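Budgeting for a two-hand pick station, what am I forgetting?

Posted in Equipment and Automation / Small shops
Tags: robot hands, conveyor, budget, spares

Shahnaz Khondokar
Posted 13th May

I help run a small packing shop. We fill and ship cleaning products and drinks, mostly in plastic bottles, and a lot of what comes through is mixed. I have been asked to put together a budget for one robot station with two arms and five-finger hands. The job is to pick up bottles that are lying on their sides and put them onto a short belt, or into a bag for the odd orders.

I have a test bench going so I can write the request from something other than a sales sheet. It is two tables side by side, one with a green mat on it and one bare white with the laptop and a little belt conveyor.
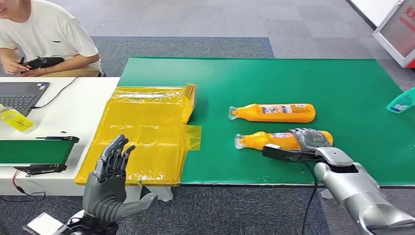

The two arms and hands are priced, and so is the first year of support. What I don't have is a good feel for everything else. My list so far:

Mat, replacement
Gloves for the hands
Belt conveyor, full size
Cable covers
Spare fingers
A second table at the right height

The quote from Drurmont has gloves at 40 dollars a pair and says nothing about how long a pair lasts. Skukmont quoted the same hands with no gloves at all and told me I would not need them. I would like to know which of them is right before I put a number in.

The other thing is the hands themselves. One option is to buy used from a dealer, and the used ones come with marks on them. I can live with marks. I can't tell which marks mean I will be buying a new finger in six months.
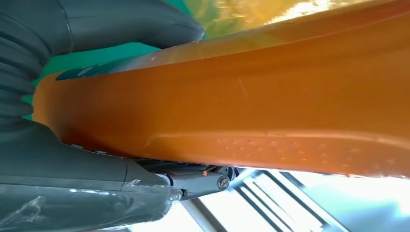 Our bottles are smooth and curved, and they are the hardest thing we handle apart from bags. If a gripper can hold one of those from the side, without squeezing the cap end, I am fairly happy with it. Cartons are easy and I am not worried about them.

My questions are these. Should gloves be a regular supply item or a one-time purchase? How many spare fingers should I hold for two hands? Is it worth paying for a proper mat, or will any rubber sheet do? And is there anything on the floor side (power, cable runs) that I should get priced now? The form goes in once a year, in March, and the only reason I get a second try is that they sent my first one back for more detail. I would rather not do a third.

Edited to add: the belt would run one shift. No washdown. Room has carpet tile now but the station would go on concrete.

3 replies, sorted by most helpful

Hjaltadóttir
Member, 735 posts

Gloves are a supply item. Put them on the same line as tape and labels. We run bare hands on cartons and gloved hands on anything round and slick, and the gloves wear through at the fingertips long before the rest of them goes. I would not guess how long yours will last. Run one pair on your real bottles for two weeks, look at the tips, and work out the year from that. Skukmont may be right for the products they test with. Ask them which ones those were.

Spare fingers: for two hands I keep one thumb and two fingers per side. Check whether left and right take the same parts before you order. On ours the fingers are shared and the thumbs are not, and I have a left thumb in a drawer that I bought for the wrong side.

On used hands, scuffs on the outside of the shell cost you nothing. The places to look are the joints and anything that flexes. Move each finger by hand with the power off and feel for play. Look at any folded or ribbed rubber for cracks at the bottom of the folds, where they are hard to see. Check that the screws at the hinges have clean slots. A chewed-up screw tells you somebody has been in there, and then you want to ask what they were fixing. If the dealer won't let you do this in person, ask for a return period in writing and do it the day the crate arrives.

Mat: buy the cheap sheet first. You want something dull that doesn't slide and is one plain color, so the cameras have an easier time with it. Check it against your bottles, though. Green under green labels gave us trouble. I would budget two sheets a year.

Cables are where I went over. I had a line for covers and no line for longer cables. Once the arms were on the real stand, half of what came in the box was too short, and the replacements took 7 weeks to arrive. Measure the full reach of each arm, add slack, and get that quoted with the hands. Anything that hangs off the front of a table will get caught by somebody's hip, so price clips too.

Last thing, put in hours for your own people. My first budget had the equipment right and almost no labor in it. Somebody has to set up every new bottle shape, and that person is not doing their other job while they do it.

Plirero
Member

Get the biggest conveyor you can afford. We bought small and had to replace it. Can't help with the hands, we use suction cups for everything.

Also check your breaker.

Shahnaz Khondokar
Original poster

Thanks, both. I have moved gloves to supplies and added lines for longer cables, clips and setup hours. The thumb question went to Drurmont this morning. I will run one pair of gloves on the round bottles and post what the tips look like after two weeks.

Plirero, what width did you end up with on the second conveyor? Ours only has to take one bottle at a time, lying down, so I was thinking of staying narrow and spending the money on length. Suction is out for us because of the bags — we tried it on a loaner and it dropped most of them.

I am still short an answer on concrete. If anyone has bolted a two-arm stand down, did you pay the supplier to do it or use your own people? I have one quote for that work and nothing to compare it with.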